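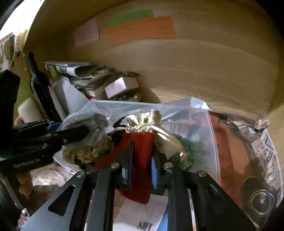 软的小袋子总是夹不好：手持夹爪的演示数据应该怎么录？

2024年7月31日，星期三　发帖：flordale_社团新手
阅读时间：9分钟

大家好。我先说明，中文不是我的母语，如果有的句子不自然，请原谅，也请指出来，我愿意学习。

我是 Flordale 机器人社的成员。我们社团这个学期做一个项目，内容是让机械臂整理一个木头的架子。架子的上层放瓶子和笔，下层是一个打开的格子，格子里面有一个半透明的塑料盒，还有很多小东西：首饰、小袋子、纸、卡片。任务听起来很简单：把小袋子从盒子里拿出来，放在旁边的纸上，然后再放回去。秋天的时候我们要在 Lovmont 的学生展示会上演示，所以现在有一点着急。

我们的方法是这样的。人拿着手持夹爪做动作，夹爪上的摄像头把过程录下来，然后我们用这些录像训练模型，最后让机械臂自己做。两个人同时在架子前面工作，每个人拿一支夹爪。到现在为止，我们一共录了345段。这个数字对我们来说已经不小了，因为录像都是在下课以后做的，教室晚上要锁门。

现在的情况是：硬的东西没有大问题。盖着盖子的小瓶、小盒子、笔，机械臂一般可以拿起来。但是软的袋子，特别是那种绒布的、用绳子收口的袋子，结果很不好。我把失败的样子写在下面，按照我看到的次数从多到少。

第一种，夹爪在袋子的上面就合起来了，只夹到收口的绳子。袋子起来一点，转一圈，然后掉下去。

第二种，夹爪下去得太深，手指碰到了盒子的底，整个盒子跟着动。盒子一动，后面的动作就全部不对了。

第三种比较奇怪。夹爪已经夹住袋子，也抬起来了，但是之后它停在空中，好像不知道下一步应该做什么。有时候它停一会儿，又把袋子放回原来的地方。

我自己有一个猜想。袋子被夹起来以后离摄像头很近，占了画面的很大一部分，后面的盒子和木板就看得少了。也许模型在这个时候找不到位置。但是我不知道这个猜想对不对，也不知道怎么检查。

我们的指导老师说可以再多录一些，社团里别的同学认为应该先把架子收拾得干净一点，东西少一点。我个人觉得架子乱是任务的一部分，如果全部收走，就不是原来的任务了。关于这一点，我们讨论了很长时间，没有结果。

所以我想请教有经验的朋友：

录软的东西的时候，夹的位置应该固定吗？还是每次都故意换一个地方？

两支夹爪同时出现在画面里，对训练有没有坏处？我们很多段里面可以看到同伴的夹爪，有时候还可以看到手。

最后，如果要重新录，旧的345段是不是应该全部不要？这个我真的很舍不得。

我再补充一点录像的环境。格子的底下铺了印着字的纸，像报纸一样。背板上贴了粉色、绿色和橙色的便条。左边靠墙有一个深色的玻璃瓶，我们一直没有动它。盒子放在格子中间，有时候靠前，有时候靠后，没有做记号。

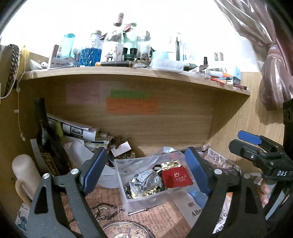
架子下层的半透明塑料盒和手持夹爪

谢谢大家看完这么长的帖子。

morelli_旧零件　回复于同一天晚上

你好，你的中文写得很清楚，我也不是母语，所以我们可以互相理解。

我在 Morelli 的一个课外班帮忙，我们去年做过很像的题目，不过我们的东西是袜子和手套，没有盒子。我把我们学到的写给你，有的可能不适合你的情况，请你自己判断。

先说夹的位置。我的意见是，先固定，后变化。你们录像的人不只一个，我猜每个人有自己的习惯。有的人喜欢夹袋子的肚子，有的人喜欢夹收口的地方，有的人先用手指把袋子推到盒子边上，再夹。对人来说这些都可以，对模型来说，这是几种不同的答案，但是看起来的情况是一样的。模型有时候会在中间选一个地方，而中间的地方刚好谁也没有夹过。你写的第一种失败，我认为很可能是这个原因。

你可以做一个很便宜的检查：不用训练，只看录像。把每一段里夹爪合上的那一刻截一张图，全部放在一个文件夹里，用小图的方式看。我们当时看完以后，大家都不说话了，因为真的是每个人夹的地方都不一样，同一个人星期一和后来夹的也不一样。

看完以后，请你们开一次短会，写下一条规则。我们的规则是这样：手指从两边下去，夹布最厚的部分，不夹绳子，合上以后等一下再抬。“等一下”很重要。软的东西被夹住以后还会变形，如果合上和抬起来是同时的，模型就学不会等。你们可以在心里慢慢数到二。

第二种失败，就是碰到底的那种，我想是因为盒子是半透明的。半透明的东西在画面里边缘常常不清楚，盒子里面又放满了别的东西，所以高低很难判断。我不建议换盒子，因为那样任务就变了，你们展示的时候还是要用它。你们可以在盒子的边上贴一条不反光的胶带。我们班的学生一开始觉得这个办法不好看，后来也接受了。还有，把盒子固定住。用一点可以拿下来的双面胶就够了。等到模型会做了，再把双面胶去掉，录一些盒子会动的情况。

关于旧的数据，我觉得不要全部扔掉。按照规则挑一次，符合规则的留下，不符合的放到另外一个文件夹。我们挑的时候是两个人一起看，如果两个人的意见不同，这一段就不要。这样挑比较慢，但是很公平，也不会吵架。

同伴的夹爪出现在画面里，我们没有遇到过，所以我不回答这个部分。

另外有一个小的建议，跟你的问题没有关系：每次录之前，用干的软布擦一下手指上的垫子。我们做袜子的时候，垫子上都是毛，后来夹什么都会滑。绒布也会掉毛，我想是一样的。

路过esesdale　回复

多录就好了。我们学校的组也是这样，录够了自然就会了。软的东西本来就难，不要想太多。

还有建议你们把那些瓶子先拿走，打破了很麻烦。

lovmont_周末调机器　回复

楼上的朋友说多录就好，我想礼貌地表示不同意。如果录的方法有问题，多录只会让问题更加牢固。不过把玻璃瓶拿走，这个我是同意一半的，我在后面说。

我是做学生竞赛辅导的，在 Lovmont，你们秋天要来的那个展示会我也去过几次。我主要回答第三种失败和两支夹爪的问题，因为 morelli 的朋友已经把夹的位置讲得很好。

你猜想袋子太大，挡住了画面，所以模型不知道自己在哪里。这个猜想是有道理的，但是里面其实有两件事，最好分开检查。

一件事是录的时候。很多手持的设备需要靠画面或者别的传感器来计算夹爪在空间里的位置。如果画面的大部分被一个跟着夹爪一起移动的东西占住，计算出来的轨迹可能会跳，或者慢慢地偏。你说了背板上有颜色不同的便条，木板上也有木纹，这些对计算位置是有帮助的，所以请不要在项目中间把便条撕掉或者换地方。检查的方法是：选几段袋子挡得最多的，把轨迹画成一条线看。如果在抬起来以后，线突然断开或者出现一个尖角，这一段就不能用。你的设备怎么导出轨迹，我不清楚，请看它的说明书。

另一件事是运行的时候。就算轨迹完全正确，模型看到的还是一张几乎全是布的图。在这张图里面，“刚刚夹起来，准备拿出去”和“已经从外面回来，准备放下”可能非常相似。你们的任务正好有去也有回，对吗？拿出来，放在纸上，再放回去。那么模型停在空中，或者把袋子放回原来的地方，就不奇怪了，它分不清自己在去的路上还是在回的路上。

我建议你们先把任务切成两半。拿出来是一个任务，放回去是另外一个任务，分开训练。切的时候不需要重新录，在旧的录像里找到夹爪打开、袋子已经放在纸上的那一刻，从那里剪开。如果分开以后不再停了，你就知道原因了。以后想合在一起，可以让模型看到更长的历史，但是这是后面的工作。

抬的路线也可以改。如果条件允许，抬起来以后先往后退一点，让盒子的边重新出现在画面里，然后再往旁边走。不要抬得特别高，上面还有一层板，撞到了很可惜。

然后是两支夹爪。我不认为同伴的夹爪出现是坏事，但是它必须有道理。请你问自己：展示的时候，机械臂是一支还是两支？

如果是两支，那么两支都应该录，而且它们的动作要有关系，例如一支扶着盒子，另外一支拿袋子。这时候同伴的夹爪在画面里是有用的信息。

如果是一支，那就有危险。模型可能学到这样的规律：旁边有一支夹爪靠近的时候，我才应该合上。展示的时候旁边没有人，它就一直等。你可以看看那些失败的情况，是不是多数发生在旁边什么也没有的时候。如果是，就请一个人单独录一部分。手也是一样的道理，手在画面里出现一下没有关系，但是如果每次都是同一只手在同一个位置，就应该小心。

关于架子乱不乱，我支持你的看法，乱是任务的一部分。只是乱也可以分步骤。我们的学生一般这样做：先把离盒子最近的东西拿开，远的不动，做到能成功；然后一天加一点东西回来。玻璃瓶我建议换成一个形状和颜色差不多的塑料瓶，因为机械臂第一次自己动的时候，谁也不能保证它往哪里走。瓶子的位置不用变。

最后是时间。如果是我，我给你们安排4个星期：第一个星期只看旧的录像和挑选，不录新的；第二个星期固定盒子，按照规则录一部分；第三个星期训练，把两半任务分开测；第四个星期再把盒子放松，把东西加回来。不要在展示会的前一天改任何东西，连灯也不要改。

希望有帮助。

flordale_社团新手　补充

非常感谢各位，特别是两位写得很长的朋友。

我今天晚上先做了截图的检查，还没有看完，但是已经看到夹的地方确实很不一样。有一个同学几乎每次都夹金色的收口，我大部分夹下面的布。以前我们一直坐在一起录，居然没有发现这件事。

lovmont 的朋友问展示的时候是一支还是两支。答案是一支。两个人同时录是为了节省时间，所以我很担心你说的那种规律。我会找一部分单独录。

塑料瓶我们正在找。轨迹怎么画，我还要学习一下，看懂了以后再来这里写结果。

还有一个小问题：如果用胶带贴盒子的边，旧的录像里没有胶带，新的有，这样混在一起可以吗？

morelli_旧零件　回复

可以混在一起，但是请先只用新的训练一次，留作比较。胶带不要选太亮的颜色，我们用的是灰色的纸胶带，撕下来以后盒子上也不会有胶。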